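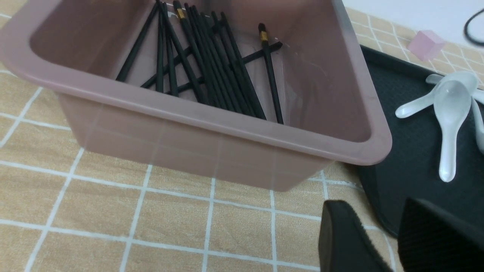
emwakyusa
Anyone else on the Brotness fingers yet? I swapped them in for my Maldonado pair on Tuesday and I'm kind of in love. Spoons are way easier!
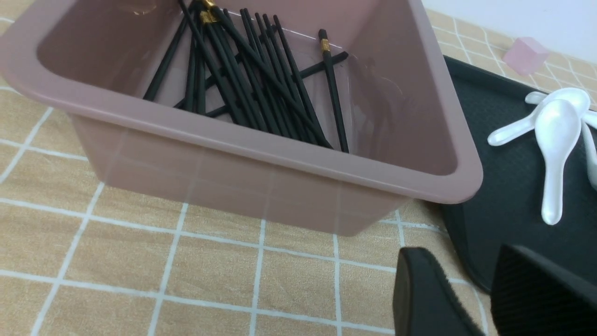

Wrist cam view, chopsticks in the pink bin

mercy_m
Pads look nice, but I'd go narrower for chopsticks. Mine grabbed 3 at once, every time.
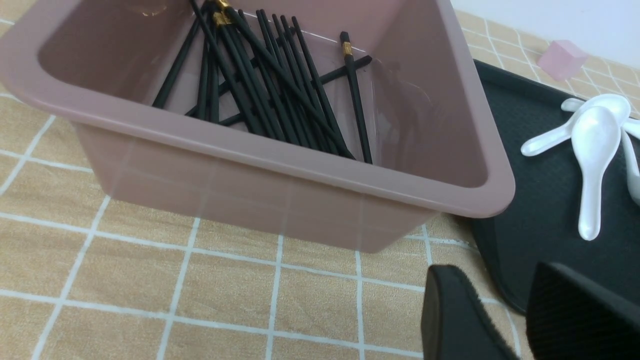 And slowing the close didn't help me one bit.

hrnciar
Disagree, that's your controller. I dropped the grip force and got 8 clean single picks.
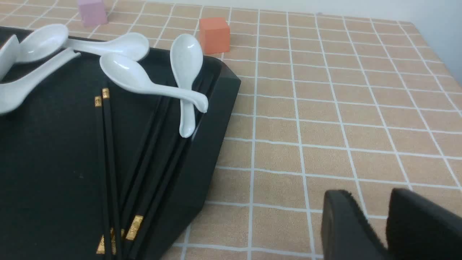
I'd still keep the Maldonados for cubes though.

emwakyusa
Ok, trying lower force tonight!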